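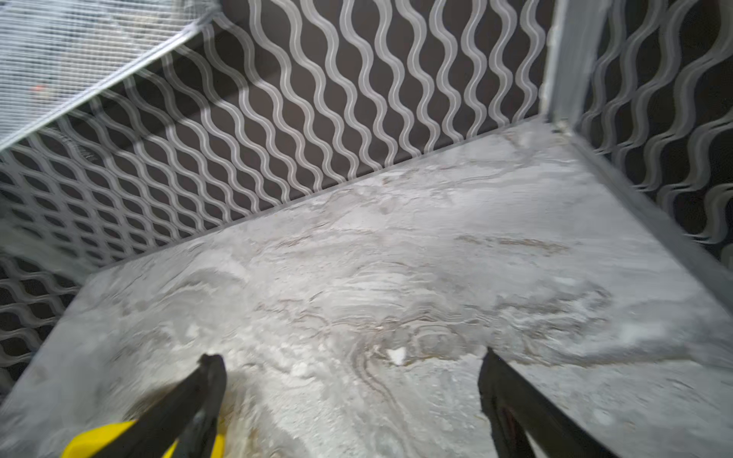 **Robot club says its arm can tidy a box. The numbers are thinner than the poster.**

POMVILLE - The student robot club at Lamont Technical College has spent most of the year teaching one arm to pick small objects out of a box and put them back in. In July it will take the arm to the Itano Challenge, a two-day meet for college teams, and it is asking the student activities board for more money to get there.

The club's poster, taped up outside the machine shop since spring, says the arm has "learned from 2,409 demonstrations." That is a large number for a club with nine active members. It also needs some unpacking.

A demonstration, in the club's sense, is a single run in which a student steers the arm by hand controls while the cameras record. According to the project log, which the club shared when asked, 2,409 is every run ever started, going back to the first week of the fall semester. Runs that were abandoned, runs where the recording failed and runs done with an older set of fingers are all in there. The set used to train the current version holds more than 1,000, and the log does not say how those were chosen.

Then there is the question of how well it works. The poster says "reliable pickup." The most recent test sheet lists 260 attempts with the arm working on its own, and 101 of them are marked as clean successes. That is a little under 39 percent. Another column, headed "partial," covers everything from a dropped object to a grip that the student on duty thought was nearly good enough. The club counts partials toward its headline rate. The Itano rules, which are posted on the meet's website, do not.

Members said in a written reply that the sheet is out of date and that newer results are better. They had not supplied the newer results by Monday.

None of this makes the project a bad one. Running an arm inside a small box is harder than running it over an open bench. There is little room to turn, the walls are in the way of the fingers, and a grip that is off by the width of a pencil can end with the arm pushing on a wall. The club has also been varying the patterns on the box panels, on the theory that an arm trained against one plain background will fall apart when it sees another. It's a sensible idea, and a common one. Whether it has helped here is hard to say, as the test sheet does not record which panels were in place for which attempts.

That gap matters more than the missing decimals. The Itano organizers supply their own boxes on the day, and teams do not see them beforehand. A club that can't tell which backgrounds give its arm trouble at home will have a hard time guessing what will give it trouble in July.

Lamont has been here before. Two years ago the club entered a line-following cart at the regional meet in Jenden, promoted it heavily around campus, and placed second to last after it lost the line on the first turn. The write-up in the activities board's annual report called the trip "a valuable learning experience." The board paid for the van, the hotel and the replacement battery.

This year's request covers travel, entry fees and a spare set of gripper fingers. The written application repeats the 2,409 figure twice and does not mention the test sheet. A board spokesperson said applications are judged on "educational merit and student interest" and that performance claims are not checked - a policy that applies to every club, from debate to sailing.

The faculty adviser's office pointed out that the students built the recording setup themselves and that several now have course credit for it. That seems fair. Keeping the arm running through two semesters is real work, and most of it was done in the evenings in a shared shop with one good outlet.

The board votes on the request at its next meeting, which is open to students. The club plans to hold a live demonstration in the shop at 4 p.m. the same day, with ten unassisted attempts. It has agreed to post the result of each one, with partials listed separately.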